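第4章 委员会：法案最常去的地方，也是最常出不来的地方

学习本章之前，请先读完第3章关于提案权的部分，特别是“联署”那一节。本章会反复用到。

我第一次去旁听Pimthorpe议会的时候，带了一个很大的笔记本，还特意换了件像样的外套。那时我刚开始学议会制度，满脑子都是大会辩论：议员站起来，慷慨陈词，对面的人拍桌子，最后电子屏上红灯绿灯一亮，一部法律就有了。结果那天下午我走错了楼层，进了一间小会议室，里面坐着十来个人，正在争论“应当”和“可以”两个词该用哪一个。争了快两个小时！我差点睡着，后来却发现，那部关于渡口管理的法案，命运就是在那间屋子里定下来的。等它到了大会上，辩论只走了个过场，连提问的人都没有。

所以我教这门课的时候，总是先讲委员会，再讲大会。有些同事觉得顺序反了，教科书一般也是先讲大会（气派嘛），可是我试过两种讲法，先讲委员会的那几届学生，后来读法案文本明显快得多。

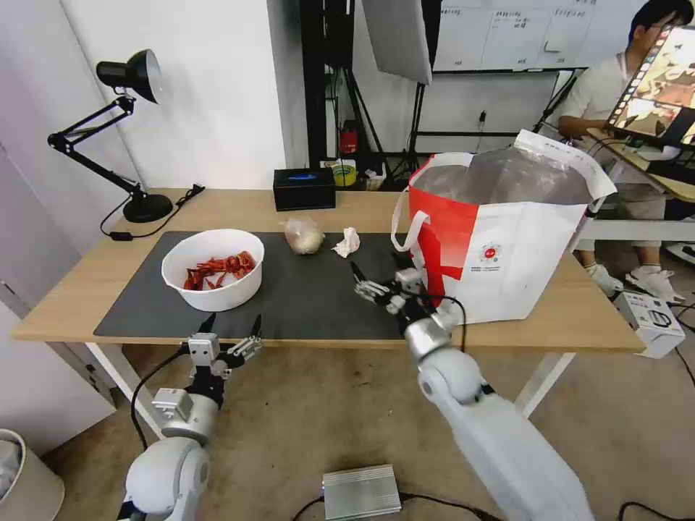 先说一个贯穿全章的案例，我管它叫“Mornano案”。Mornano是个靠水运吃饭的小城，前几年有议员提出一部桥梁收费法案，想让过Luo河的货车按重量交费，收上来的钱专门用来修桥。听起来没什么可吵的，对吧？提案人当时也这么想，连新闻稿都提前写好了。

法案提交以后，议长要决定把它交给哪个委员会。交给交通委员会，大家会谈桥的承重和车流；交给财政委员会，大家会谈收费算不算变相加税；交给地方事务委员会，沿河的几个城镇就都要来发言。同一份文本，进不同的门，遇到的是完全不同的一群人、不同的问题，连会议记录读起来都像两部法案。这一步叫“交付”，英文是referral，请在页边记一下，后面的习题会用到。

议长最后把它交给了财政委员会，然后麻烦就来了。

委员会主席把它排在议程的最后一项。按Pimthorpe的规则，主席排议程几乎不受限制，他不需要说明理由，别人也很难把一部法案往前提。那一次会期里，财政委员会手上一共压着73件案子，桥梁收费法案就静静地躺在最底下，直到会期结束。按规则，会期一结束，没有审完的案子自动失效，下次要重新提。没有人投过反对票，也没有人公开说过它一句坏话，它就没了。

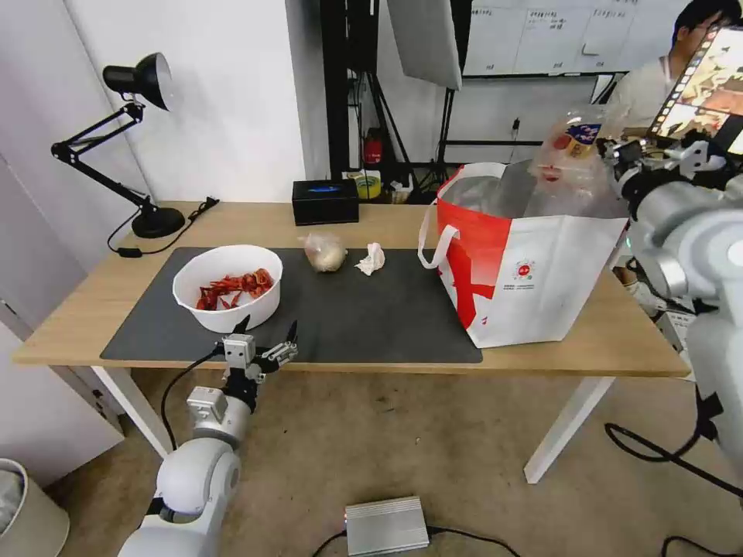

图4-2　桌上的白碗与购物袋

学生读到这里往往会问我：那提案人就不能做点什么吗？能，但是很难。我们来看看他手里有哪些牌。

他可以去求主席，私下谈条件，这种事每天都在发生，只是会议记录里找不到。他可以找媒体，把“法案被压着”这件事变成新闻，不过一部按重量收费的桥梁法案，要上头版实在有点勉强。他还可以发动“提取动议”，也就是请大会绕过委员会，直接把法案拿到大会上来。问题在于提取动议的门槛非常高，在Pimthorpe需要全体议员过半数签名，而签名是公开的，主席看得见每一个名字。你今天签了，明天你自己的法案排在第几位，就要看主席的心情了。

我年轻的时候特别讨厌这套东西，觉得就是几个人把持着门。后来去Coltari做了一段时间的比较研究，想法有些松动。Coltari当时取消了主席排议程的权力，所有法案按提交的先后次序审议，先到先审，听上去公平极了。结果呢，每次会期一开门，各个党团就抢着往里塞案子，一次会期收了3000件，其中很多只改一两个字，纯粹是为了占位置。真正要紧的预算配套法案排在后面，到了截止日还轮不到。过了两次会期，他们又把排议程的权力还给了主席，只加了一条：每位主席必须在会期中段公布一份待审清单，写明每件案子已经等了多少天。

清单上的最高纪录是215天。那件案子讲的是图书馆的开放时间，我到今天也没弄明白它得罪了谁。

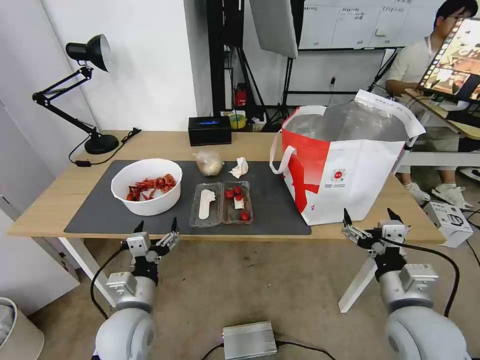
本节字数：3000字

讲到这里，我想请你先把书合上，花一点时间想一个问题：如果由你来设计规则，你愿意让一个人有权决定什么先审、什么后审吗？愿意的话，你打算拿什么来约束他？把答案写下来，写得粗糙也没关系，读完本章以后再回来看一遍。我自己每教一轮都会重写一次，答案还真没有哪两次是完全一样的。

接下来各节的安排如下。4.1节讲交付，重点是议长的裁量权，以及一部法案同时交给两个委员会时由谁先审。4.2节讲听证，我会带你读一份完整的听证记录，里面有证人跑题，也有委员打断证人，我都保留了原样，请耐心一点。4.3节讲逐条审查，就是我误闯的那种会议，“应当”和“可以”的争论也会在那里讲清楚。4.4节回到议程权，把Pimthorpe和Coltari的规则并排放在一起比较，提取动议的细节也在那一节。

有几个术语请提前熟悉：交付、待审清单、逐条审查、提取动议、少数意见书。最后一个在本章开头没有出现，不过4.3节会突然冒出来，到时候别慌，书后的术语表里有解释。

另外提醒一句，各地议会的规则修改得很勤，课堂讨论时如果你引用的是自己家乡的规则，请注明版本。去年有两位同学为法定人数争了整整一节课，最后一查，两个人拿的是同一本规则的新旧两版。

现在翻到4.1节，我们从议长收到法案的那个早晨讲起。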